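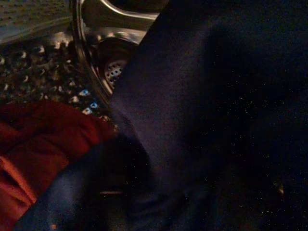
How to get lint off dark fleece and sweatshirts

Navy and black fabrics with a soft, brushed surface collect lint faster than anything else in the laundry. The specks are usually a mix of towel fluff, paper tissue and ordinary house dust, and a hot wash on its own tends to push them further into the nap. A short soak in the sink before washing loosens most of it.

What you need

A clean kitchen or utility sink with a strainer
White vinegar
A clothes brush or a dry rubber glove
A lint roller
A mesh laundry bag, if you have one

Before you start

Wipe out the sink and rinse it well. Grease or food left around the drain will end up on the cloth, and dark fleece shows grease even after it dries. Wipe the counter too, right up to the rim. Speckled granite and similar patterns hide crumbs, so run your hand over it instead of trusting your eyes.

Check the pockets. One paper tissue can undo the whole job.

Dry brushing

Lay the item over the edge of the counter and brush in one direction only, following the nap. Do the cuffs, the folds and the area around the seams, where dust packs in. If you don't have a clothes brush, put on the rubber glove and stroke the fabric firmly with your palm. The lint rolls up into small clumps you can pick off. Save the roller for the end – on a very dusty garment it clogs after a few passes.

Soaking

1. Close the drain and fill the sink with cool water, deep enough to cover the cloth.
2. Add 2 tablespoons of white vinegar and stir with your hand.
3. Turn the garment inside out and push it under until the air is out of it.
4. Leave it for 15 minutes. Move it around once or twice.
5. Open the drain with the strainer in place and let the water run off. Lift the cloth clear of the drain so it doesn't block the holes.
6. Rinse in cool water and press the water out against the side of the basin. Do not wring fleece, as it stretches.

Empty the strainer afterward. Fluff builds up in the trap if you let it go down every time.

Washing and drying

Wash inside out on a cold, gentle cycle with other dark items, in the mesh bag if you're using one. Keep towels out of the load. Skip fabric softener, which leaves a coating that holds dust.

Shake the garment hard before you dry it. Air drying is fine. If you use a dryer, clean the lint screen first, set it to low and take the item out while the seams are still slightly damp. Finish with the lint roller once it is fully dry.

If specks are still there, repeat the dry brushing before you soak again.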